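# Let the small repair shops stay on Mabaso Street

The city wants to rezone the four blocks of Mabaso Street between the rail bridge and the old feed store, and most people I talk to are in favor of it.

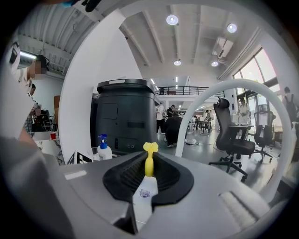
I understand why. The street looks tired. Several storefronts have been empty since before I moved here, the sidewalk floods every December, and the plan promises apartments, trees and a grocery store. I would use the grocery store. I still think the council should vote no on the plan as it stands.

My objection is to one section. It ends what the code calls light repair as a ground-floor use. That covers shoe repair, the two sewing machine places, the lamp shop, the upholsterer and the man who fixes vacuum cleaners. They could stay until their leases ran out, and then they would have to go. The planning office says they can move to the industrial park past the highway. Rents there are lower per square foot, but the smallest unit is far bigger than any of these shops needs, and no bus goes there.

Keisha Holloway has run the lamp shop for most of her working life. Last month she rewired a floor lamp of mine for $30. A new one of the same size at the home store was $80, and it would have had a plastic base. She told me that more than half of her customers walk in with the lamp under one arm. They are not going to carry it across a highway.

People say repair is a dying trade and the market should be left to sort it out. I would take that argument more seriously if the market were the one doing it. These shops pay their rent. The vacuum man has a waiting list. What would close them is a line in a zoning table, written by people who I suspect buy a new vacuum when the old one stops.

The other argument is noise and smell. There is some of both. The upholsterer uses a glue that I can smell from the bus stop in warm weather. The city already has rules about ventilation and working hours, and it could enforce them. It has issued one warning on the street that I know of, and that was for a sign.

The change I want is small. Keep light repair as a permitted use for shops of up to 1,674 square feet, which is the size of the largest one there now. Let the apartments go above them. Fix the sidewalk either way, as that has been promised under two mayors.

I went to the first hearing and spoke for my three minutes. The second one starts at six in the evening at the library, in the downstairs room. Written comments are accepted at the clerk's office until the vote, and they can be short.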